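The Laundry Team

A short story

The name of the robot was Pruline, and the club did not choose it. It was written in marker on the box when it came to us from the school in Molton, and we were all too shy to change it.

We were five students that year. Our room was on the ground floor, behind the gym, with a tiled floor that made every small noise bigger. The task for the Candico Cup was printed on one sheet of paper and taped to the door: open a washing machine, take out the laundry, put it in a pile. The robot had 13 minutes. It sounded to me like a task for a child. My mother did it every evening while she talked on the telephone.

By July we had tried 824 times. I know this because I was the one who kept the notebook. I was new in the country and my spelling was slow, but my numbers were clear, so they gave me the pen.

I wrote one line for each try. "Door did not open." "Hand closed too early." "Towel stayed inside." Sometimes I wrote a word in my own language when I did not know the English one, and the captain, who could not read it, would nod at the page as if she agreed.
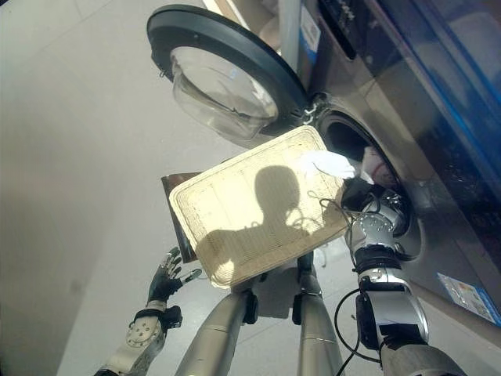 The captain believed that cloth was the hardest thing in the world. A cup is always a cup, she told us. A shirt is a different shirt each time you let go of it. She had worked all spring on the fingers of the right hand, and she spoke about them like my aunt speaks about her tomatoes. The boy who wrote the code believed that the fingers were fine and that the problem was seeing. They had this argument every afternoon. I ate my sandwich and sharpened the pencil.

One evening they both turned to me. "You have the notebook," said the captain. "Who is right?"

I was afraid, because I liked them both. I read the lines again from the first page, with my finger under the words. It took a long time and the light in the window went away. Then I saw that after every good try I had written nothing, only a small circle. There was no word about what the hand did, or where the cloth was. I had written down only our mistakes.

"I don't know," I said. "I did not write it."

I thought they would be angry. The captain sat on the floor with her back against the wall and laughed until the boy started too. Then she gave me a new notebook with 500 pages, which was too heavy for my bag, and she told me to write what the robot sees, also when it goes well.

So I learned to look from the wrist. At first I could not understand anything on that screen. Everything was too near. I asked the boy what I was looking at, and he said, "Cloth, probably."

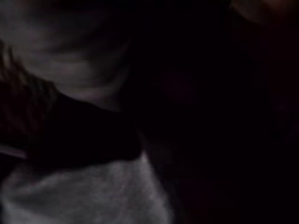
The view from the wrist: pale folds, gray fabric, and the dark.

I wrote, "Light gray, then dark, then light gray." I wrote, "Something red-brown in the corner, I don't know what." My pages became long. My spelling became better, and in some places I even used the word "wedge," which I had found in the dictionary and liked very much.

We took the bus to the Candico Cup with Pruline across 2 seats and a blanket over its head against the sun. The hall was full of parents. When our turn came, the captain put her hand on my notebook for a moment, like a person touching a door before leaving the house.

The hand went into the drum. It waited there so long that a small child behind us asked if it was sleeping. I looked only at the wrist screen, where there was dark and nothing else, and then at one edge there was a little gray.

"Now," I said, too loudly, although the robot could not hear me.

I opened the notebook and began to write.

Posted September 6, 2021
14 shares | 6 comments

Recent stories
The Bridge at Molton
Mrs. Mousavi Buys a Piano
Letters My Brother Did Not Send
A Short Winter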